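Notebook, stops and alerts project
19 April 2018

Back on the Finau plate reader alerts. The department's line is still that every traffic stop made off a reader alert was "checked against a live warrant before contact." I'd like to believe that. I don't yet.

What we have: the export from Kemelell, one row per alert, 3,037 rows for the period in the records request. Each row has a plate, a time, a reader ID, a reason code and a free text field that somebody sometimes fills in. No officer names, which was the deal.

First problem. Reason code W is supposed to mean an open warrant. 2,151 rows carry it. The Vuter manual (the 2016 one, the only one they gave us) says W is also what the system writes when the reason field comes in blank from the county feed. So a W is either a warrant or nothing at all, and the export can't tell us which. I asked Vuter support whether that was changed in a later version. The answer was that the product "supports accurate matching." Not an answer. Asked again.

Second problem, the clock. Alert times look to be in local time, dispatch times in Berge County's log look to be in UTC for part of the period and local for the rest. The switch seems to come in October but I can't find the exact night. Any claim about an officer checking before or after contact rests on those two columns agreeing. Until it's sorted, nobody should quote a "minutes to verification" number, including us. The chart in the draft memo needs to come out.

Pulled 400 W rows at random and matched them by hand against the court's public docket. In 152 of them I found no warrant open on the alert date under the registered owner. Before anyone gets excited:
- registered owner isn't the driver
- the docket hides sealed cases
- my name matching is crude, and it will miss hyphens and dropped middle names
- a warrant recalled that same morning may show as closed all day

So that is a ceiling of sorts, and a leaky one. It is still a lot higher than I'd accept from a system that gets people pulled over on the way home from the store.

Marit Solberg thinks I should run the match again with date of birth. She's right that it would cut the false misses, but the export doesn't carry DOB, and getting it means a second request and a long wait. I'd rather fix the names first and see what moves.
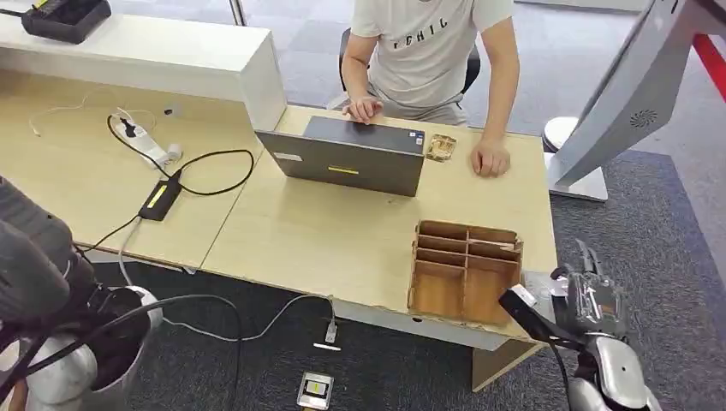

Also not convinced by the chief's slide on complaints going down after the readers went in. The complaint form moved online the same quarter and the paper one was dropped. Fewer forms could mean fewer bad stops, or fewer people who could find the form. Want the old intake log before that slide gets repeated anywhere.

To do:
Name cleanup, rerun on the same sample, same seed.
Ask the county for the feed spec, in writing this time.
Find the night the dispatch clock changed. Try the tow records, they have both times printed.
Take the chart out of the memo.
Third email to Vuter if nothing by the time I've done the above.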